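Teaching by Hand, at a Distance
Brerkska's remote demonstration program asks what a machine can learn from a patient operator

For most of its history, the Brerkska Institute trained people. Apprentices came to learn fitting, joinery and instrument repair from instructors who corrected their grip and posture at the bench. The Institute's newest course follows the same tradition, although its pupil is a control program called Vestell and its lessons are given from a desk by remote control.

The program opened in November with support from the Stamatopoulos Fund. Its operators have since recorded 3,510 demonstrations, all of them performed in simulation. Each is one complete attempt at a short task, guided by a person from the first movement to the last.
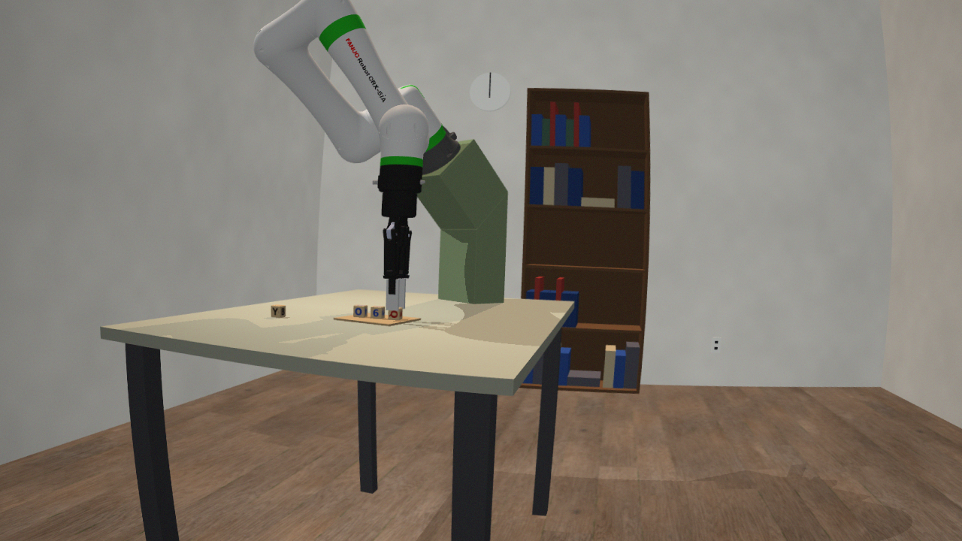
Martti Rautiainen, who directs the program, selected the early tasks from those given to first-year apprentices. He wanted work that any visitor could understand and that would still expose a careless approach. Setting letter blocks in line on a small board met both requirements. With three cubes in a row on the wood and a fourth standing apart on the table, an operator must consider how the fingers will come down over one block without disturbing its neighbor. The simulated arm, a FANUC CRX-5iA, follows the operator's hand controller, and Vestell stores the motion together with the camera views.

Operators complete 18 hours of instruction before their recordings are accepted. Much of that time is devoted to pacing. Solomiia Karpenko, the senior instructor, discourages new staff from hurrying through the approach and then hesitating over the grasp.

"A pause is also a lesson," Karpenko said. "If the operator stops to think above the block, the program may learn to stop there too. We ask people to make their decision before they begin to move."

Her reviewers have set aside 288 recordings to date, most of them for uneven motion. The rejected attempts are kept in a separate archive and are used in training new operators.

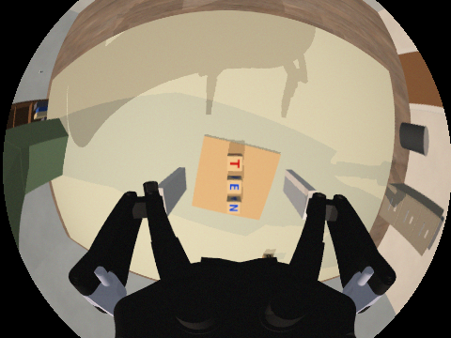 Must an operator have experience with robots?

Experience is welcome but is not required. The Institute admits applicants on the basis of a short practical test, and several of its current operators came from its own bench trades.

Votalum, the company that supplies the hand controllers, will provide a second set later this year. The Institute intends to use them for tasks requiring two operators, beginning with the passing of an object from one arm to another. Rautiainen expects that stage to proceed slowly, as both operators must learn to read each other's timing before their work can be recorded.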